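Project Report: Fault During Cloth Folding Trials on the Wultora Arm Pair
Gilang Ngui
October 31, 2021

4. What went wrong

The plan for this stage was to run 400 folding cycles on one garment and log the grip force on each. We stopped at cycle 324. On that cycle the right gripper closed on the cloth, lifted it, and did not open at the release point. The arm carried on with the next move in the program and dragged the garment toward the edge of the padded top until I pressed the stop button. Nothing was damaged and no one was in reach of the arms.

The log showed that the open command had been sent. The finger motor reported a position of 3,925 counts, the closed value, and kept reporting it for the rest of the cycle. The controller treated this as normal and raised no fault.
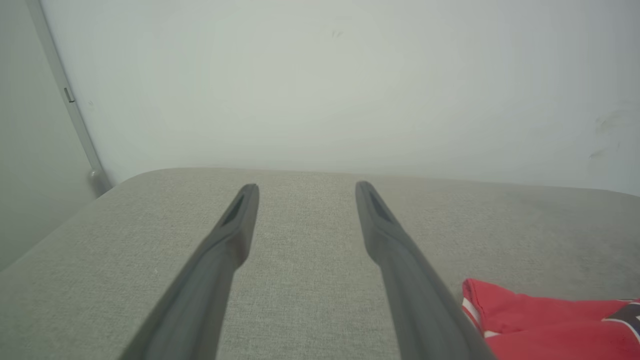
Figure 5. Wrist camera view, fingers apart, with the red cloth at lower right.

4.1 Finding the cause

We first suspected the cloth, thinking a fold had caught in the slot near the fingertip. I ran the gripper with no cloth in it and got the same fault twice in one afternoon, so this was ruled out.

The next suspect was the cable to the finger motor. With the wrist turned to its limit the cable was pulled tight at the connector. Moving it by hand made the position reading freeze - the motor then held its last command. The Ejigu driver board has a timeout for this case, but it was switched off in the settings file we copied from the Mundgate setup. I should have checked that file before the first run.

4.2 Changes made

The cable was replaced with a longer one and the timeout was turned on. I also added a check to the program: if the reading does not change within 2 seconds of an open command, both arms stop.
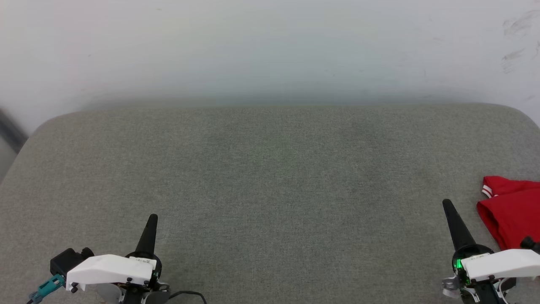
Figure 6. Both grippers over the gray work surface, seen from the head camera.

4.3 Remaining problems

The new check gave one false stop, when the fingers were already open at the start of a cycle. This still has to be fixed. The full set of cycles will be repeated in December, with the wrist range reduced in software until the new cable has been tested at its limit.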